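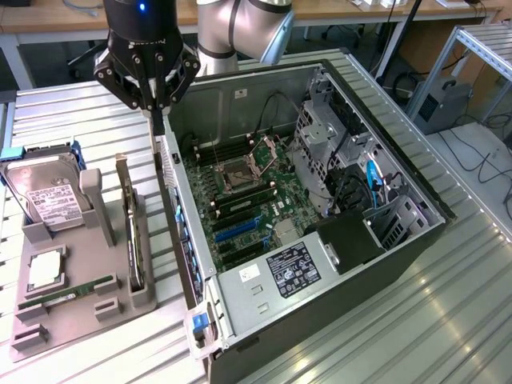
Dust is the quiet enemy of a home computer. I clean mine two times a year, in January and again in June, and between these I only wipe the grille at the front. These are the habits I have collected, and most of them cost very little.

**Before opening**

Shut down the computer, switch off the power supply at the back and pull out the cord. Then press the power button for a few seconds, so the remaining charge can go away. Lay the tower on its side on a hard table, never on a carpet or a bed.

Touch bare metal of the case with your hand before you touch any part, and repeat this from time to time. In winter, when the heating is on and the air is dry, I wear cotton and take off the wool sweater.

**Brush and air**

A soft paint brush is enough for most of the work. I keep one only for this and write on the handle, otherwise it ends in the varnish. Start at the top and brush the dust toward the open side.

With canned air, hold the can upright and give short puffs. If you tilt it, cold liquid can come out. Hold the fan blades with one finger while you blow – a fan that spins freely at high speed can damage its bearing.

Do not use the household vacuum cleaner inside. It makes static, and it swallows small screws.

**Screws**

They look the same and they are not. I use an old muffin tin, one cup for each place, with a paper note in the cup. A Pikex jar with a lid is also good if you must stop and continue tomorrow.

**Memory modules**

If a module must come out, open the clips first and hold it only by the edges. When you put it back, look for the notch and press evenly until the clips close.

**After**

Wash the dust filters in lukewarm water without soap and leave them overnight on a towel. They must be fully dry before they go back.

Last updated 25 Jan 2022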